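Household Food Waste in Limwood and Esberg
Student project report, Introduction to Environmental Studies
Ivana Aravena, Damián Vergara, Caoimhe Duggan
Supervisor: Violeta Zúñiga
March 26, 2019

Background

Food that is bought and then thrown away costs households money and takes up space in the landfill. The town collects kitchen scraps separately in Limwood but not in Esberg, where everything goes in the same bin. The two neighborhoods are close together and the houses are similar in age and size. We wanted to find out whether people who sort their scraps also throw away less food, and which foods are thrown away most often.

Our first plan was to cover Sutter as well. We dropped it after the first week, when it became clear that we could not collect the diaries from three neighborhoods with only one car.

Method

We asked households to keep a food diary for two weeks. Each time someone threw away food that could have been eaten, they wrote down what it was, the weight in grams, and the reason. Peels, bones, coffee grounds and eggshells were left out. We lent a kitchen scale to anyone who did not have one.

A total of 75 households returned a diary we could use. Diaries with more than two blank days were removed. Hipólito Echeverría from the statistics help desk looked over our spreadsheet and suggested that we use the median, because a few households cleaned out a freezer during the study and their totals were very high.

We sorted the entries into five groups: vegetables and fruit, bread and baked goods, dairy, meat and fish, and cooked leftovers. Mixed dishes such as soup were counted as leftovers even if they were mostly vegetables.
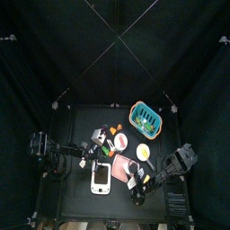 Results

The median household threw away 1440 grams over the two weeks. The highest total was around 3000 grams, not counting the freezer cleanouts. Vegetables and fruit were the largest group in both neighborhoods, followed by bread. Meat and fish were the smallest group. Several people wrote that they planned meals around meat and bought the rest without a list.

The Limwood households threw away slightly less than the Esberg households, but the difference was small and we do not think it is safe to draw a conclusion from it. Salad greens, cucumbers and herbs came up again and again in both places. The most common reason given was "forgot we had it." The second was that the package was bigger than needed, mainly for herbs and sliced bread.

Households with young children reported more cooked leftovers, mostly food left on plates. Two of them said they had started serving smaller portions while they were keeping the diary.

Problems with the study

People who agree to write down their food waste are probably more interested in the subject than other people. Keeping the diary may also have changed what they did, as the portion sizes show. Some entries had weights that looked like guesses, for example a long row of items at exactly 100 grams. We kept these in.

The Esberg diaries started four days later than the Limwood ones because the printed forms had the wrong return address. One weekend with a school holiday fell inside the Limwood period only. We have no way to correct for this.

We also did not ask about income or how far each household lives from a grocery store. Caoimhe thinks distance matters, since people who shop once a week have to guess further ahead. That question should be on the form if the study is repeated.

Next steps

We would like to run the diary again in June, when more fresh produce is sold at the market, and include Sutter this time. The form needs a separate column for food given to pets or chickens, which some households counted and others did not. The blank form and the spreadsheet with names removed are in the course folder. Three of the scales we lent out in Esberg still have to be picked up.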